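Trikcombe Packing Bench Recordings: Data Card

Summary
This release holds 248 recordings of two-armed robot work at a packing bench operated by Skorkovon. It was prepared to study how mixed small goods are handled when part of the task passes from staff to machines, and what that change means for the people who remain at the bench.

Contents
Each recording covers one attempt at one task. Of the total, 200 were made under the direct control of a trained operator and the remainder by the Zamov controller. Failed attempts have been kept and are marked as such in the index file.

Effect on staff
Before the trial, packers lifted and bagged every item by hand. During the trial, each shift assigned two packers to operate the arms and check the finished orders. Staff reported less reaching and lifting, but also longer periods of close attention to a screen. Rest breaks were lengthened in July at their request. No post was removed during the trial, and the recordings may not be used to assess the performance of any individual.

Task setting
Goods are placed on the table without a fixed layout. Soft packaging remains the most frequent cause of a call for help from an operator.
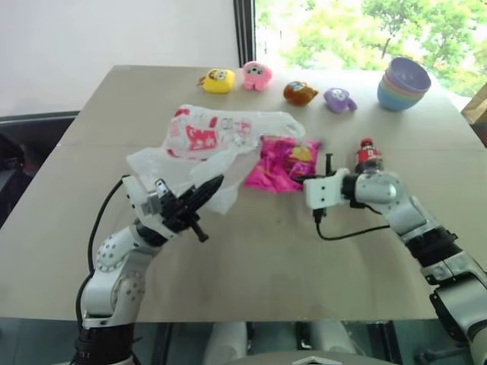
Figure 1. Both arms at the table, with a plastic bag, a pink snack package and a small bottle of cola.

Known limits
All recordings come from a single site. Printed text on packaging is often too blurred to read. Results should not be applied to heavy or fragile goods.

Contact
Questions about access and staff consent should be addressed to Abdelilah El Sherbiny, Rungrueang data office.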